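### 3.2 Small-parts bins and the layout of the work surface

The second part of our study concerns the storage of small electrical parts at the point of use. In the Lerstead workshop, push-button switches were kept until January in deep cardboard boxes under the bench. Workers had to bend down, take out a handful and sort it on the table. In the interviews, this was the complaint we heard most often. One worker told us that she preferred to keep a few switches in her pocket, so that she did not need to open the box again before lunch.

We therefore compared the old boxes with open-fronted plastic bins standing directly on the work surface. Bins of this kind are common in small-parts storage, and we do not claim any novelty for them. What interested us was the mixed bin, that is, a bin where several variants of one part family lie together without dividers. The guideline used at Ovham forbids mixed bins completely. The guideline used at Sipos permits them when the variants can be told apart by the color of the cap. We found no published comparison of the two rules for switches, and the older work on screws and washers is difficult to apply, as these parts are flat and do not hook into each other.

The layout is given in Figure 2. The bins stand one behind the other with the sloped lip toward the same side, and a strip of free surface is left between them. Blue tape on the brown surface marks a grid, and each bin position was noted by its grid square. A clear label holder is clipped to the right side at the front.

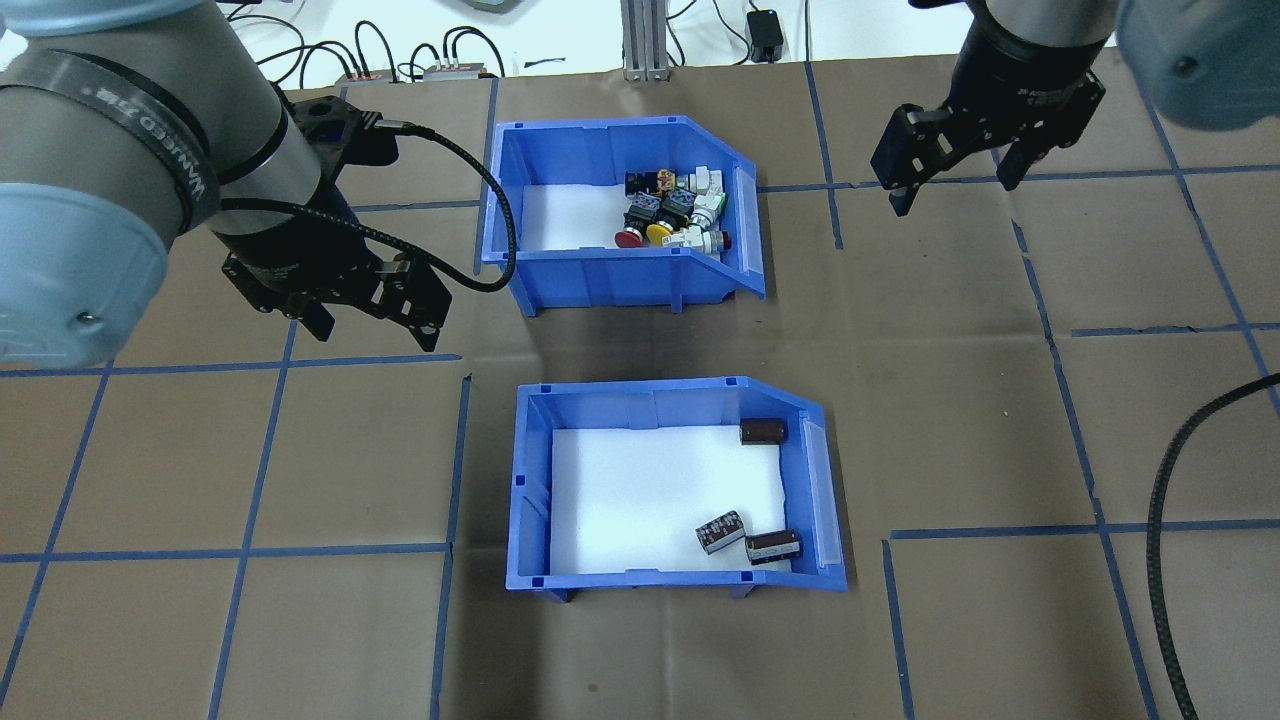

**Figure 2.** Blue open-fronted bins on the taped work surface. The upper bin has a white liner and holds push-button switches with red and yellow caps, together with black, gray and white switch housings.

The liner was discussed for a long time in our group. Without it, the small housings slide on the plastic floor and collect at the lip, and the worker sees mainly the nearest pieces. With a liner they stay where they were put down, but the pile can become one-sided after many picks. We decided to keep the liner and to let the pile be as it is - no leveling by hand was allowed between the trials.

In total, 3392 picks were recorded in 16 sessions. A pick was counted as correct when the requested variant was taken at the first attempt. We also noted each time that a second switch was lifted together with the requested one. The mushroom-shaped caps needed special attention in this respect, as the wide edge of the cap can catch under a neighboring housing. The workers knew this problem well and had their own name for it, "the hat".

Fill level was treated as a separate factor. Low-fill bins were set up with 8 switches and high-fill bins with three times as many. The refill was done by the second author (Dai), who poured the switches from a cup and did not arrange them. The session leader (Limsakul) read the requested variant aloud from a list. A rest of 10 minutes was given after each session - two workers asked to shorten it, but we kept the same length for all.

One limitation should be mentioned already here. All switches came from one supplier, Plustudport, and their caps are strong in color. For parts with pale or similar caps the results may be different, and the rule from Sipos should then be applied with more care. The results for each fill level are reported in Section 4.1.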